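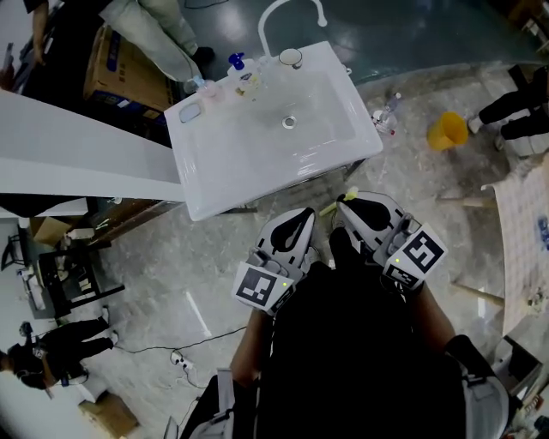 Sink station, both grippers in hand. Items 4 to 9 refer.

Stolavness – Floor walk, hand-held gripper stations
Walked by: Bo-ram Kong. With: Ayman Khoury (day lead), Young-sook Pyo for the first half
February, Tuesday, started 7:40
Marks: OK / FIX / STOP. Comments under each line. Anything marked FIX has a name on it, if your name is there please read it.

BEFORE THE SHIFT

1. Station roster posted and matches who is actually on the floor – FIX
Roster still the one from before the swap. Two names on it moved to packing. Dong-geon to reprint.

2. Everybody at a station has done the gripper induction – OK
Checked the binder. One signature missing a page number, not a big deal, fixed it there and then.

3. Rotation timer working, visible from the stations – FIX
Works. Can't see it from the sink unless you turn all the way round. People are guessing their 22 minutes. Seul-gi says she goes by the radio. Move it or get a second one.

SINK STATION

4. Floor around the sink clear – FIX
Yellow cup on its side on the floor, right of the sink. Small bottle with a red cap down there too. Both are right where you step if you shift your feet to reach the far side. If it's a task item and it falls, stop, pick up, go again. I know it costs you the take. Ayman has agreed a dropped item doesn't count against anyone's numbers, he will say this at stand up so it's not just me saying it.

5. Sink stand level, legs not shifting – OK
Pushed it from the front and both sides. Thin legs but it doesn't rock. Recheck weekly, concrete is not even here.

6. Back ledge: items are the ones on the task card, nothing extra – FIX
Soap dispenser with the blue pump ok. Little glass with the pink liquid at the left corner – what is in it? Asked three people and got three answers. Needs a label or it comes off. Also would like plastic there and not glass, people reach over it with no feeling in their fingertips, that's the whole point of the grippers. Small bottle with the yellowish label stays, but add it to the card.
Seul-gi to sort labels by end of shift.

7. Grippers: housing not cracked, black pads not torn, marker plates tight – OK
Both checked by hand after the take. Green lights on, both sides. Pads on the left one are getting smooth, order now, dont wait till they go. Stores has 5 left.

8. Grippers: wrists and forearms – FIX
This is the one I want people to read. Holding these out in front over a low sink, wrists bent back, arms off the body the whole take. Young-sook has done this job by hand for years and says the scrubbing never hurt her, the holding does. Same from two others on lates. For now:
- lower your shoulders before you start, lead to remind
- grippers DOWN on the table between takes, not held in your lap
- swap station at 22 minutes even if you're mid set
- sore the next morning = tell the lead that morning, not Friday
Try raising the stand a few inches. Ayman to price it.

9. Straps and harness: not twisted, not rubbing on the neck – OK
Adjusted one size down for smaller people, marked with tape on the strap. Need a third set so the person coming on isn't putting on a warm one. Request in.

CABLES, POWER, WALKWAYS

10. Cables off the walking line or covered – STOP
Black power cable loose across the floor left of the sink, running over to a white power strip that's also just lying there. Anyone stepping back from the sink is looking at their hands. Station paused at 8:10 until covered. Cover from Turari cage, Dong-geon put it down, restarted 8:25. Reopened as FIX – wants a proper route along the wall.

11. Power strip off the floor near water – FIX
See 10. Doesn't matter if the tap is on or off for your task, treat every sink as wet. Strip goes up on a bracket.

12. Boxes and packaging out of the area – FIX
Cardboard by the folding table, another further down near the chair, big one with blue printing up at the top end. Flatten or move. If it's in use as storage, get a shelf, ask me. There's also a long white panel laying over the dark cabinet on the left, coming in toward the sink. Secure or take it down.

13. Leaning panels and stands – FIX
Stand on the right with the blue pattern sheets: panel leans, and one wooden leg reaches in toward the sink side. Bright tape on the leg today, foot stop later.

14. People not at a station stay back of the line – FIX
Too many standing about. Watching is fine, watch from behind the tape. If you need the person at the sink, say their name first, don't touch their shoulder.

PEOPLE STUFF (new section, trial)

Added after the meeting at So, where they run the same kind of stations and had a bunch of questions from staff that weren't on anybody's sheet. Same questions here, so:

15. Staff know what the recordings are used for – FIX
Most said "teaching the arms". Right as far as it goes. Nobody had seen the one page sheet from Fenamano. Printed 63 copies, by the lockers.

16. Staff know who can see the recordings – FIX
Two didn't. It's on the back of the same sheet. Badges and phones off the work area before you start.

17. Job changes explained in person, not by email – FIX
Came up with every single person. Are we training our replacement. I don't have the answer to give on a checklist and I'm not going to write something soft here. Ayman and management to do a sit-down, all shifts, lates included, before the end of the month. What I can put down is what has changed already:
- fewer people on straight cleaning, more on stations
- more standing still, less walking. Feet and lower back complaints up, hands and skin complaints down
- pay grade for station work still not settled. Not a safety item, I know. People bring it to me anyway so it goes in

18. Experienced staff asked about the task cards – FIX
Young-sook pointed out the card has you reach across the faucet to get to the soap. No cleaner would do it that way. Card to be rewritten with her, on paid time.

19. Breaks taken as breaks – FIX
Not as "reset time". Reset is work.

COMMENTS ADDED AFTER

Dong-geon Ki: Roster done. Cable cover is a temporary one, the ramp kind, wheels of the cart don't like it. Wall route needs an outlet on the sink side. Asked.

Seul-gi Maeng: Pink one was hand soap and water. Labeled. Swapped the glass for a plastic cup same size, the task people are checking if thats ok for them.

Ayman Khoury: Said the dropped item thing at stand up, both shifts. Stand raise: can do blocks this week as a test, one station only. 124 takes on the board yesterday and I would rather see fewer and no sore wrists, so please don't race each other.

Young-sook Pyo: Blocks are better. Still too low for the tall ones. Can we have a mat also, concrete is hard by the afternoon.

Bo-ram Kong: Mat added as item 20, must be beveled edge so it's not another trip. Items 8, 10 and 17 stay open till I close them in person. Next walk same route, starting from the sink.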